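3. The tray as a unit of storage

3.1 Why trays were studied separately

In the first round of interviews we asked people where their hand tools lived, and most answered with a room: the garage, the laundry, the cupboard under the stairs. Only when we asked them to find a particular tool did they mention the thing it was sitting in. In the second round, in May, we changed the question and asked what each tool was kept in. The answers were much more useful. Of the 623 tools listed by households in Pretport, more were kept in open trays and shallow tubs than in toolboxes with lids, and the tools used most often were seldom in a box at all.

An open tray does a different job from a toolbox. It is carried to the work, or sits on the bench next to it, and it is filled and emptied several times in an afternoon. People in our study described it as a place for things that were "in use but not in hand". Some trays had been sold as tool trays. Others had started out as drawer inserts, seedling trays or the bottom half of a packing crate. Their owners rarely treated this as a difference worth mentioning, and we have not coded for it.

3.2 The shared bench at Rutherford

The household interviews relied on memory. For a closer look at how a tray is used during a job, we turned to the shared workroom at Rutherford, where members put their tools away at the end of each session. The work surface there is a wooden table with a glossy finish. Members told us they liked it better than the steel bench it replaced, mostly for the noise, although small marks show up on it quickly.

We were interested in what sits in the tray and what sits beside it. Figure 3 shows the table partway through a session, with a shallow grey tray on the wood, its contents barely higher than the rim, and several tools lying outside it.

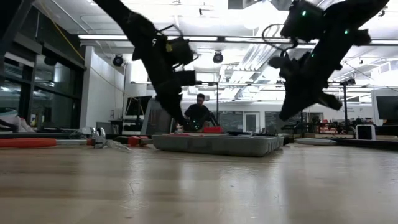 Members drew a clear line between tools that were "out" and tools that were "away", but they did not agree on where the tray fell. Just over half said that a tool in the tray was away. The rest said it was still out, and that only the wall rack or the drawers counted. This matters for the end of a session. A member who thinks of the tray as storage will fill it and leave. A member who thinks of it as part of the work surface will empty it, and may be annoyed to find it full the next morning. Several of the complaints in the workroom's logbook come down to this one disagreement.

Depth played a part as well. A shallow tray holds a single layer, so everything in it can be seen and picked up without digging. It also fills quickly. Once the bottom is covered, people start laying tools on top of each other or on the table next to the tray, and from there the table becomes the overflow. Deeper tubs put this off but hide what is underneath. Users of the deeper Sonau tub, which we supplied for comparison, took longer to report that it was full, and were more likely to go looking elsewhere for a tool that was in it.

Long-handled tools were a problem in both. Where a handle was longer than the tray was wide, members either set the tool in at an angle, which used up space for two or three others, or left it on the table. Leaving it on the table was the more common choice. Bags and loose packaging were also left out, and we had not planned for these. Our coding sheet had no line for them in the first week and we added one — "wrapping, bags, cloths" — from the second week on.

Figure 3. Shallow tray and hand tools on the wooden table, Rutherford workroom. Two views from one session.

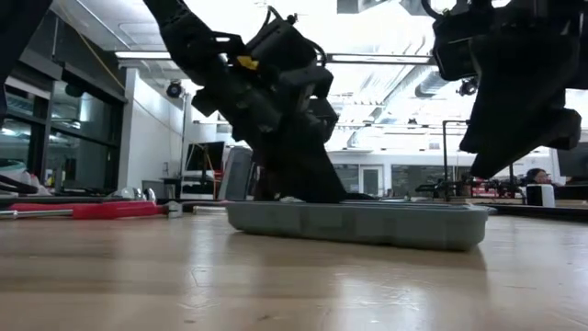 Section prepared by Gintarė Koppel
Bredier Household Storage Study
Revised Friday, January 11, 2019

3.3 What was left on the table

For each session we recorded which tools were outside the tray when members said they had finished. We did not tell them what we were recording until the end. Over 16 sessions the same kinds of items kept coming up: tools with long or bulky handles, anything with a sharp end, and tools that did not belong to the workroom. The last group was left out on purpose. Members did not want their own things mixed in with the shared ones, and putting them in the tray was seen as giving them up.

Sharp tools were a matter of habit. Some members would not put a blade in an open tray under any circumstances. Others laid it in with the edge facing the far side and thought no more of it. The workroom has a rule on this, but it was written for the drawers, and members read it differently when it came to the tray.

Red and orange handles are common in the shared set. Members said bright handles were easier to spot against the wood, and three of them had taped the handles of darker tools for that reason. We could not show that bright tools were put away more often. They were found faster when we asked for them, but the difference was small and depended a good deal on how full the tray was.

3.4 Limits

The workroom is not a home. Its members share the tools, they work at set times, and someone else will want the table afterwards. In the household interviews a tray could sit half full on a bench for up to 2 months without anyone seeing it as untidy. The workroom findings should be read as describing how people sort tools under mild pressure to clear a surface. Whether the same split between "out" and "away" holds in garages and laundries is taken up in Section 4, using the household lists.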